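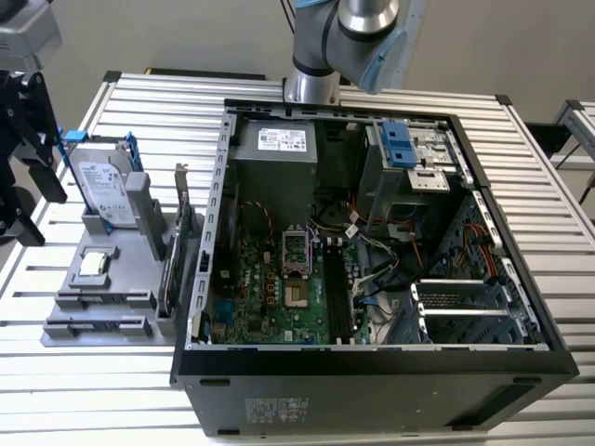 Ticket: Tower will not start, three beeps, no picture
Opened by: Mounir Ramadan, Donthorpe office
Assigned to: Lahcen Lahlou, Gekarum workshop
Opened: 28 December 2019
Priority: Normal
Status: Waiting for customer

Reported problem

The tower in the back office gives three short beeps when the power button is pressed. The fans run but nothing comes up on the monitor. It has been doing this on and off since October, and until now a second or third try got it going. This morning it would not start at all. It runs the Cuvudel stock program and the label printer. The last backup is from before the break and I would like the files off the drive whatever happens to the rest.

Mounir Ramadan

Reply from workshop

Tower received with mains lead, no monitor. Please confirm the following:
Has anyone added or changed memory since it was bought?
Has it been moved recently?
Is the drive encrypted?

Lahcen Lahlou

Reply from customer

Memory was added once, by Ait Ali, when Cuvudel was put on. I don't know what was in it before. It was moved from one side of the desk to the other in October. The drive is not encrypted.

Mounir

Work log

1. Tested with known good monitor and cable. Fault as reported, three beeps and no picture.
2. Checked power supply with tester. All readings within limits.
3. Disconnected from mains, pressed power button to discharge. Side panel off, dust blown out.
4. Took out hard drive and copied it on the workshop dock. Copy finished with no read errors. Drive shows 3,191 hours of use, which is low for its age. The Cuvudel folder opens on our machine.
5. Took out all memory. With no memory fitted the beeps change to one long tone, repeated. The board is reacting to the memory.
6. Took out heatsink and processor. Old paste had gone hard and was cleaned off. No bent pins in the socket under the magnifier.
7. Memory tested in the bench machine. One of the modules fails within 200 seconds, every time. The others pass.
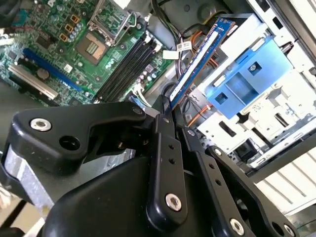
The order of refitting matters on this board, as a badly seated processor can give the same beeps as bad memory. Processor goes first, and the retention frame has to be closed and the lever fully down before anything else is done. The picture has the processor in its socket with the frame and lever still up, and the four black memory slots empty. Please don't use it as a guide if you open the machine yourselves.

8. Started with one good module only. No beeps, picture after a few seconds.
9. Moved the same module to each slot in turn. All work. The slots are fine and the board does not need replacing.
10. Fitted the remaining good modules. Speed shows correctly as 800 in setup. Memory test left on overnight, no errors.
11. Fitted new coin cell, as the clock was wrong on each start. Date and time set.
12. Drive back in, Windows starts, Cuvudel opens. Label printer not tested, we don't have it here.

Outcome so far

Faulty memory module found and removed. The machine is usable as it is but has less memory than before. We can order a matching one, or you can have it back now and see how it runs. Please let me know which.

The copy of the drive will be kept until you confirm the files are all there.

Lahcen

Reply from customer

Please order the matching module. We are using the laptop for stock until then. Can you send the failed one back with the tower so I can show it to Ait Ali?

Mounir

Reply from workshop

Ordered. The failed module will be in a marked bag taped to the top of the case.

Lahcen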